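The order I'd carry up the stairs

Hamdia Worku was still on the phone when I got there, so she waved me towards the kettle and I made the tea myself. It's that sort of shop. You go in for a tin of something at four in the afternoon and come out knowing whose daughter has passed her driving test. I'd come to talk to her about shopping bags, and I'm aware of how that sounds, but bear with me!

Hamdia runs Kondaton with her sister Mahlet. It's a narrow grocer's at the bottom of the hill, with flats stacked up behind it, and since last July the two of them have been packing orders for neighbours who can't manage the walk. They began with people they knew. Now they do 70 bags in a good week, every one of them packed by hand at the back of the shop and taken up the steps on foot.

"People think the walking is the hard bit," Hamdia said when she'd finally put the phone down. "I like the walking. I lost sleep over the packing."

Why the packing? She laughed and shouted for Mahlet, who came through drying her hands and was plainly ready to have this conversation.

"Because my sister packs like she's late for a train," said Mahlet. "She always has. When we were girls she'd sit on the suitcase."

"It closed, didn't it?"

"It closed on my good shoes."

They've had two proper disasters, both of which they told me about at the same time, over each other. One was a jar lid that hadn't been done up, a whole jar of pickled chillies into a bag of flour. The other was a bag whose bottom gave way on the second landing at Holent Court, where Etenesh Beyene lives. Etenesh is 26 steps up and she heard the lot go.

"I opened my door and there were lentils coming down past Hamdia's feet," she told me when I rang her later. "I said, leave them, come in, sit down. She was nearly crying. I've been ordering from them ever since, so it can't have put me off."

After that Mahlet took over the packing bench and Hamdia was allowed near it only under supervision. I asked what Mahlet does that her sister doesn't, and I got a very full answer.
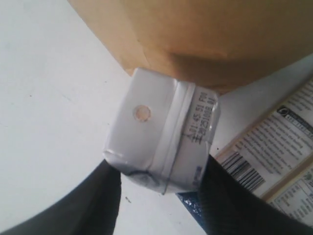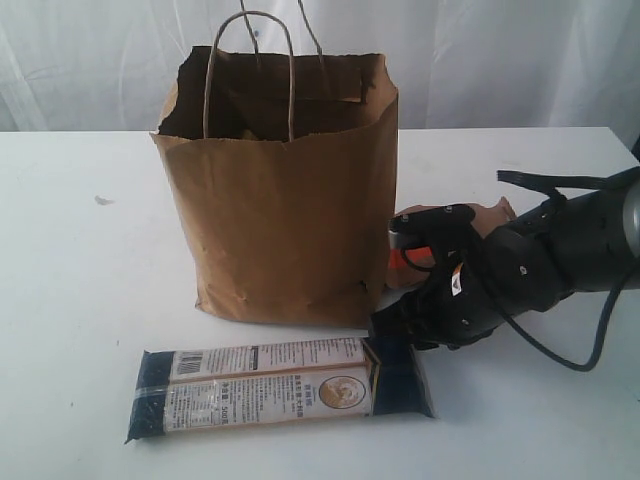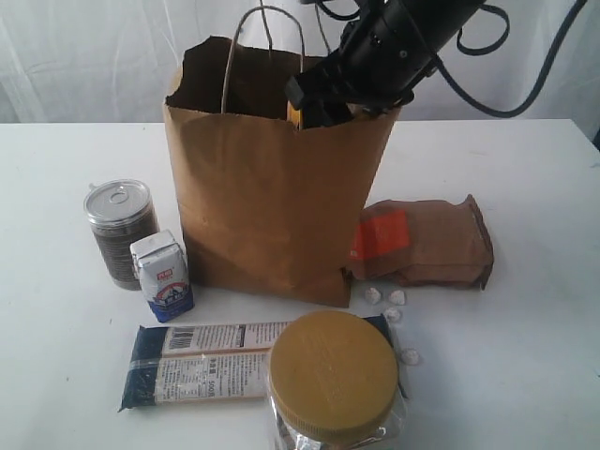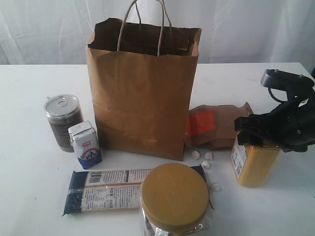
Mahlet's first rule is that everything for an order comes out onto the table where she can see it, and she won't be talked to while she's looking. "Then I think about who's going to get hurt," she said, meaning the shopping. Small drinks cartons worry her more than glass does. They look tough but the corners go soft and crumpled the minute anything presses on them, and a carton with squashed corners looks second-hand even when the drink inside is perfectly fine. So anything with a ring-pull lid goes in early, against the side, and jars go down on the bottom with their caps checked (twice, after the chillies). Long flat packets get stood on end if they'll go. Cartons wait until there's a space their own size.

"And they never go under a jar," Hamdia put in. "I know that one. I've had the lecture."

The bags themselves are a sore point. They tried carriers from Moneck for a while, which were strong but had handles that cut into your fingers by the third flight. Then they went over to brown paper with twisted handles, and those are kinder on the hands but don't care for rain. Hamdia puts one inside another if the sky looks bad. Mahlet thinks this is wasteful. They've agreed to disagree, by which I mean they disagreed again in front of me for a good five minutes while my tea went cold.

The other person I wanted to meet was Walid Awwad, who does the evening deliveries after his own job finishes. He turned up just before six in an old Mizuno running top and went straight to the shelf to see what was waiting.

"I can tell who's packed it by lifting it," he said. "Mahlet's hang straight. Hamdia's swing round and hit you in the knee."

Does he have a limit? He does, and it's two bags in each hand, with a sit-down halfway for the top floors. He's got 30 minutes before the pasta goes on at home and he won't be late for that, whoever's waiting for their coffee. What he'd really like is for customers to stop adding things at the door. "They say, oh, and next time, could you bring... and they tell me eight things. I've got no hands! Where am I writing this down?"

I asked Hamdia if they'd ever charge for the carrying. She pulled a face. They did work it out once, one slow afternoon, and the sum came to £641 a month if they did it properly. She wrote it on the back of a delivery note and then, she says, she used the note to light the stove.

"My mother would have come back to shout at me," she said. Mahlet, behind her, was already laying out the next order, and held up one finger to stop me asking anything else until she'd finished.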